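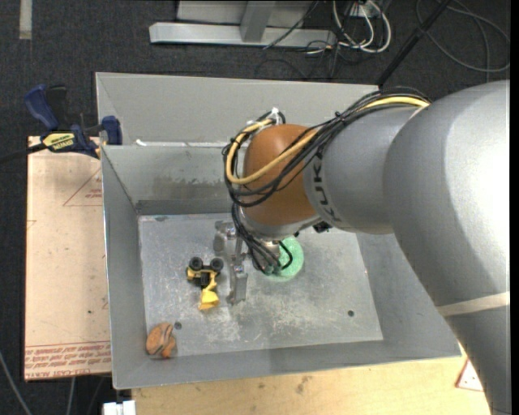
Gray metal bin. Scratched floor, brownish stain on the back wall.

Every few months somebody tells me a metal bin should look new forever if you buy the right one. I've been buying parts bins for a small shop for 11 years and I'm still waiting to meet that bin.

Current pitch is from Motside. Their flyer (dated July 28, 2023, so not exactly hot off the press) says their coated bins "resist visible wear." Visible to who? From how far away?

Look at the floor up there. Pale scratches, scrapes, cloudy patches where it's worn. It's a flat metal floor that metal parts get dropped on. I would love to hear which coating is going to have a calm, happy life in that spot.

I did ask. The guy on the phone said the coating is "self-leveling at the micro level." I asked if that meant scratches close up. He said no. I asked what it meant, then. He said he'd send me a PDF.

The PDF was the flyer.

Meanwhile a plain bin with no coating costs less and gets ugly in the first week, and then it just stays the same amount of ugly. I've come around to seeing that as a feature. You stop babying it.

The one thing I do worry about is the stain. Brownish-gray, low on the back wall, near the middle. Could be rust starting, could be old oil, could be grime that got rubbed in. I can't tell from looking and I don't believe people who say they can.

Relu Radu replied to an older post of mine and said to hit a mark like that with a scouring pad and white vinegar, and if it comes back inside 5 days it's rust. Fine, but grime comes back inside 5 days too if you keep throwing the same oily parts in. So what have I learned?

To be fair to Relu, his follow-up was better. Tape a square over half of the spot after cleaning, leave the other half open. If both halves go brown, it's coming from the metal. If only the open half does, it's coming from whatever you put in there. Cheap test, I can live with that.

Slopes. Sales people love to talk about the sloping sides. "Parts self-center!" Some do. Round things do. Anything with a flat face slides halfway and sits there looking at you. I've never had a bin where I didn't have to shove the last few pieces to the middle by hand.

I still like a slope better than a square corner, mostly for cleaning. A brush gets down it. Square corners collect that gray paste of dust and oil and you end up in there with a screwdriver and a rag.

Seams, though. Check the seams before you check anything else. There's a little white scrap sitting on the one at the back left of this bin, where the wall meets the panel behind. Paper, plastic, no idea. Seams catch everything.

Last April I paid extra for a bin from Grino with "sealed seams." The seal was a bead of something rubbery. It peeled at one end by summer and then the loose end collected more junk than the open seam ever did. I pulled the rest off with pliers.

Somebody always suggests a rubber mat. I tried the Giltgate one, 20 dollars, cut to fit. It cut down the noise, I'll give it that. It also curled up at the edges, and small parts went under it, and I spent more time lifting the mat than I ever spent looking at scratches.

Also tried cardboard. Cardboard was better than the mat – I'm annoyed to report this. You throw it out when it's filthy and put in another piece. No flyer needed.

Mihăilă sells a felt liner for 34 dollars. Felt. In a bin that sees oil. I have questions and I'm not paying 34 dollars for the answers.

So if you're shopping: what I'd want to know is how thick the floor is, whether the edges are folded over or left raw, and whether you can get a brush into every corner. The finish is way down my list. Ask for a photo of one that's been used for a year. Motside didn't have one. They had a lovely photo of a new one.

And if anyone has had a coated bin last with real metal parts going in every day, send me a picture of the floor. The floor, please, everybody sends me the outside.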